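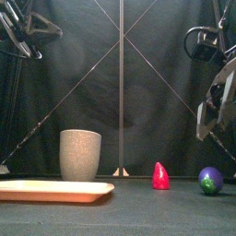

The play kit refresh at the Prornthorpe centre is now through its second month, and most of the grant's equipment line has been committed. We set out to replace the worn toys and table items in the toddler room with a smaller range that is easy to wipe down and sort. The sample items we are considering include a peach-coloured tray, a grey speckled cup, a small red cone and a purple ball with a green patch. The tray is the piece we want most, as every sorting activity in our plan begins and ends with one. The cup is still under discussion – staff would prefer a plain colour for children who are learning to match.

## Spending to date

- Grant received: $500
- Suppliers approached: 2 (Sastach and Jomach)
- Activity cards drafted: 13

Sastach can supply trays and cups in the one order. Jomach has the wider choice of play food and shapes but charges freight separately. We have asked both for a written quote that holds until the end of November.

## Play food and shapes

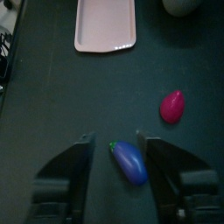
*1 min read*

The play food set is meant for naming and colour work. The toy eggplant is a glossy blue-violet with a small green cap at the stem end, and it goes well beside the magenta-pink egg shape because the two colours are close enough to make children look twice. Both will be used in the first cards, where a child is asked to put one item in the tray and leave the other on the table.

We had planned to buy wooden pieces for this part. The budget would not stretch to a full set, so we have gone with plastic for the food and will look at wood again next year.

## Delays

The storage shelves promised by Valderrama have not arrived. Until they do, the new items will be kept in lidded tubs in the office and brought out for each session. This adds a little set-up time, and we have moved the start of the group sessions to after morning tea to allow for it.

## Next steps

1. Choose a supplier and place the main order.
2. Finish the wording on the activity cards and have them laminated.
3. Retire the old toys, keeping any that are still sound for the outdoor area.

We are not asking for further funds at this stage. Receipts will be sent with the final report once the freight charge is known.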